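教机器人拧开一个盖子要几遍

Habibur Gazi的名片上只印了名字和电话，没有职务。他在Plenotov负责示教这一块，手下三个人，再加上他自己，白天大部分时间都站在桌子旁边，手里拿着夹爪。我去找他之前，以为会看到一间摆满机械臂的大厅。他把我领进一间普通的办公室，地上铺着灰地毯，说平时干活就在这里。

采访是在2020年3月28日做的，前后谈了一个下午，中间他停下来接过两次电话。以下内容按录音整理，个别地方调整了先后顺序。

Gazi入行时做的是遥操作。那时他在Gallardo，一个给仓库做分拣设备的项目，操作员坐在一台主臂前面，主臂怎么动，隔壁房间的从臂就跟着怎么动。他说那套东西精度很好，问题在人身上。

“手上没有感觉。你看着屏幕，夹爪碰到箱子了，可是你的手不知道碰到了，所以你会多压一点。新来的人第一周全都在压坏东西。画面还有延迟，延迟不长，但是人会不自觉地放慢来等它，动作就变得一顿一顿的。最后机器人学出来也是一顿一顿的。”

我问他，机器人连停顿都会学吗。

“会学。它分不清哪个停顿有用，哪个停顿是操作员在犹豫。你给它什么，它就拿什么。”

后来他们试过直接拖着机械臂走，也就是常说的拖动示教。他对这个办法评价不低，认为做涂胶、打磨之类路线固定的活很合适。但是臂本身有重量，拖一上午肩膀就酸了，而且人站在臂旁边，手和身体常常挡住相机。到Plenotov以后，他转向了手持夹爪：夹爪从机械臂上拆下来，做成人能握住的样子，相机装在夹爪上，人拿着它直接去做那件事。 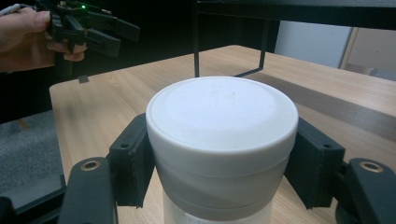 选什么任务来教，是Gazi花时间最多的地方。外面的人总喜欢看叠衣服、倒咖啡，他自己更看重抓得稳不稳这种小事。带盖的容器就是他常拿来举例的一种。像这种白色圆筒，盖子比筒身宽出一圈，两块黑色指垫从左右夹住盖沿下面的筒身，人做起来不用想，但是夹高一点就会碰到盖沿，夹低一点，下面的筒身又是往里收的。“人会自己避开这两个地方，”他说，“你去问他为什么夹在那里，他说不出来。示教要的就是他说不出来的那部分。”

他要求每个操作员先空手做几遍，再拿夹爪做。空手做的时候，旁边的人看他的手腕怎么转，胳膊肘放在哪里。拿上夹爪以后，很多人的动作会变，手腕变僵，身体却动得多了。Gazi认为这是正常的，不必强求和空手一样，只要动作连贯就行。他真正会喊停的情况有三种：夹爪还没有到位就开始合拢；合拢以后又松开重新夹；东西放下以后手马上甩开。

第二种情况我们聊得比较久。我的想法是，重新夹一次也是一种本事，机器人夹歪了，总得知道怎么补救。他同意，但是他要求补救的动作单独录，单独标注。

“你不能让它夹十次里有四次是先夹歪再夹正。那样它会以为夹歪是步骤之一。我们以前就出过这个事。机器人每次都先碰一下，退出来，再夹。看着很谨慎，客户还挺喜欢，我们自己知道是数据的毛病。”

说到客户，他提到了Harmont。那是一家做实验室耗材的工厂，想让机器人把装好的罐子从托盘转到架子上。双方一开始谈得不顺利，对方拿来一份作业指导书，每一步写得很细，希望照着录。Gazi的人照着录了一批，共118条，训练出来的效果很差。

“指导书是写给人看的，里面写的是结果，比如‘将罐体平稳置于架上’。怎么才算平稳，它不写。我们的人就各有各的平稳。有人放得很慢，有人放下以后还按一下。”

后来他去车间站了一天，看工人怎么放。工人放罐子的时候，底边一侧先着架，然后放平，几乎没有声音。他回来让大家都按这个办法做，旧的那批没有删，只从里面挑出32条能用的，其余的重新录。他说挑选比录制更累，要一条一条看过去，看到后来眼睛已经分不出好坏，得换人。

我问他标准由谁来定。他说由他定，但是每条都要有另一个人看过，两个人意见不同就放到一边，周末前一起处理。处理的时候不争论，拿起夹爪当场再做一遍，通常做完就清楚了。
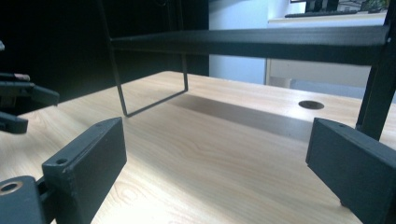

两只手同时示教，要难得多。Gazi说单手的时候，操作员的注意力全在一个地方，两只手就要分主次，有些人分不出来，两边一起动，到中间打架。他的做法是先定好哪只手扶、哪只手动，扶的那只手先到位，到位以后就不许再调整。熟练以后再放开。左撇子和右撇子分开排班，同一个任务不混着录，这一条是吃过亏以后加上的。

“人的两只手是商量好的，”他说，“机器人的两只手不一定。你录的时候，左手先走了半拍，你自己没有感觉，回放的时候才看得出来。”

还有一个他反复讲到的问题是桌面。夹爪上的相机离桌子很近，画面里一大片都是桌面，木纹、影子、反光都会进去。桌上立着一个黑色架子，它的影子是斜着落下来的，上午和下午位置不一样。刚开始有同事建议拉上窗帘，只用灯，每天的光都一样，数据也整齐。他没有同意。

“整齐的数据到了客户那里就不行了。客户的车间有窗户，有人走来走去，有叉车的灯。你在一种光底下教出来的，它就只认那一种光。我宁可这边乱一点。”

不过他说的乱也有限度。每录完一组，容器的位置要换，桌子的方向要换，架子有时挪开，有时留着。换了什么都要记在表上。这张表是他在Clastetti时养成的习惯。Clastetti是一家做示教软件的公司，他在那里待的时间不长，离开的原因没有细说，只说软件做得不错，但是写软件的人很少自己拿夹爪，按钮放在哪里顺手，他们不知道。

我请他让我试一次。他给了我一个夹爪，任务很简单，把一个空罐子从桌子左边移到右边，放稳。夹爪比我想的要重，重量靠前，握一会儿手腕就往下沉。我第一遍夹到了盖子，第二遍夹住了，放下的时候罐子歪了一下。Gazi在旁边看着，没有评价前两遍，到第三遍他让我别看罐子，看要放的地方。

“拿的时候看罐子，拿起来以后就不用看它了，它在你手里。新手都盯着手里的东西，所以路上走得弯弯曲曲。”

照他说的做，确实直了一些。我问这一遍能不能用。他说不能，松开以后手抬得太快，属于前面讲过的第三种情况。

谈到遥操作会不会被完全取代，他的回答比较谨慎。高温、辐射或者水下的地方，人进不去，只能遥控。还有一些夹具太大太重，人拿不动。另外手持夹爪有一个明显的缺点：人的胳膊能到的姿势，机械臂不一定能到。有些动作录得很好，放到臂上一算，关节转不过去，只能作废。为此他让人在桌边的地板上贴了胶带，操作员站在胶带里面，不许绕到桌子对面去。这个办法很土，作废的条数少了很多。

新来的操作员他怎么挑，也是我想问的。他说不看学历，也不太看以前有没有碰过机器人。他会让来面试的人收拾一张桌子，收拾完了再请对方原样摆回去。手快的人很多，能记住自己刚才怎么做的人少。现在这三个人里，有一个以前在面包房工作，有一个做过牙科技工，还有一个刚毕业。

他们一天最多录四个小时，其余时间看回放、填表、擦指垫。指垫擦得很勤，上面沾了粉或者油，夹的时候会打滑，人会不知不觉加力，而加的那点力在画面上是看不见的。Gazi想在六月以前给夹爪加上测力的部件，样件已经做出来了，装上以后夹爪更重，操作员不太愿意用。他打算先自己用一段时间，看看手腕受不受得了，再决定要不要给大家换。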